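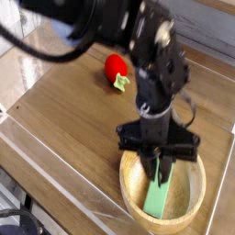 I have come around, rather late in life, to the belief that every household needs one bowl with no job. I don't mean the fruit bowl or the salad bowl, which have their hours and their duties, but a plain one that sits out on the table and takes whatever the day hands it. A round wooden one with a smooth, slightly thick rim is the kind I'd choose, in that light honey color that looks so friendly on a brown table, and if a plush strawberry with a felt leaf cap happens to be lying nearby, so much the better – a toy is exactly the sort of thing such a bowl is for. My friend Mwende Temba disagrees with me completely. She likes a place for everything, with labels, and when I visited her in Draloncombe last August she showed me 33 little drawers and was very happy about every one of them. 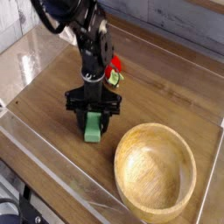 I admired the drawers, and I told her so, but I could not live with them. A drawer asks you to decide what a thing is before you put it away, and at nine in the evening, with the dishes done and my shoes off, I don't want to decide anything! I want to pick up the stray button, the birthday candle and the small soft animal and set them down somewhere kind until morning. Yes, it fills up. Mine gets emptied when the top layer starts sliding off, and I usually find something I'd been missing, like the spare key I accused poor Oluf of losing – he has been very gracious since. Mwende says that proves her point, and we have agreed to go on arguing over tea.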